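Startseite > Literatur > Gespräche

06/02/2021 – von Onyshchenko

Der Verlag Grandeo hat gerade mal 3601 Exemplare drucken lassen, die erste Auflage war kleiner: 1326. Für einen Debütroman aus einem Haus dieser Größe trotzdem ordentlich. Die Autorin will im Text nicht mit Namen stehen, das Buch erscheint ja auch nur unter "Clanetti". Also Clanetti. Wir telefonieren, schlechte Leitung, sie trinkt Tee.

"Ich hab vier Fassungen geschrieben, drei davon sind weg", sagt sie. Gelöscht? "Verbrannt wäre schöner. Gelöscht, ja."

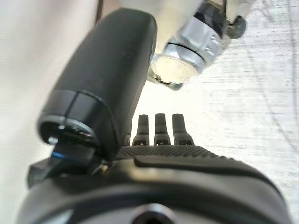
Die erste Fassung war noch ein Krimi. Spielt in Groscombe, einem Küstenort, den es auf keiner Karte gibt, mit einer Leiche im Hafenbecken. "Die Leiche hat mich gelangweilt. Die Schwester der Leiche nicht." Also alles umgebaut, Ich-Perspektive, Präsens, fast keine Dialoge mehr. Das Lektorat war skeptisch. Sie auch, zwischendurch. Im Februar dann die Zusage, per Mail, zwei Zeilen.
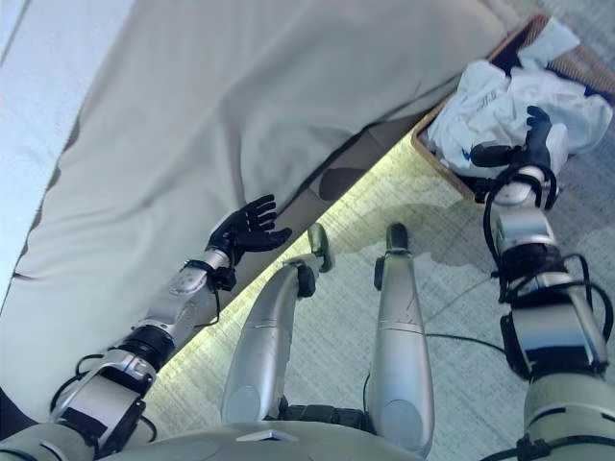 Geschrieben wird nachts, immer mit der Hand. Schreibtisch hat sie keinen, "wozu". Das halbe Buch sei im Liegen entstanden, und man merkt es dem Mittelteil an, finde ich, diese langen Sätze, die nicht aufstehen wollen. Ein graues Bett mit einem Lichtstreifen drunter, gelbgrün auf dem Teppich, viel mehr Kulisse bräuchte so ein Kapitel auch garnicht. Sie lacht. "Die Schwester liegt ja auch dauernd."

Zum Ende will sie nichts verraten. Nur soviel: Es gab mal ein versöhnliches. "Hat sich falsch gelesen." Kritik liest sie, aber erst nach Wochen, am Stück. Und das nächste Buch? Kurze Pause, Rascheln in der Leitung. Erzählungen, vieleicht. Oder doch die Leiche.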